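Two arm sim for the July round, Hestora team

flurkier_fan
grip keeps slipping on the small part, left arm. 12 tries last night, no joy. anyone else in the club on the new build?

E_Nisbet
Friction's too low. Put it back to the default and slow the close.

brodon48
disagree, its your timestep. had the same on mine, friction did nothing

E_Nisbet
Default worked for our whole group, Euan here btw

flurkier_fan
tried both, bit better?? still sliding. current state of teh sim, both arms running off one script
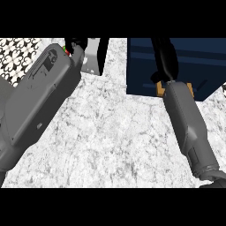
mihaila_k
Do both arms have to be scripted by the same person for the round?

E_Nisbet
Any two people on the team can split it, as long as it goes in as one file.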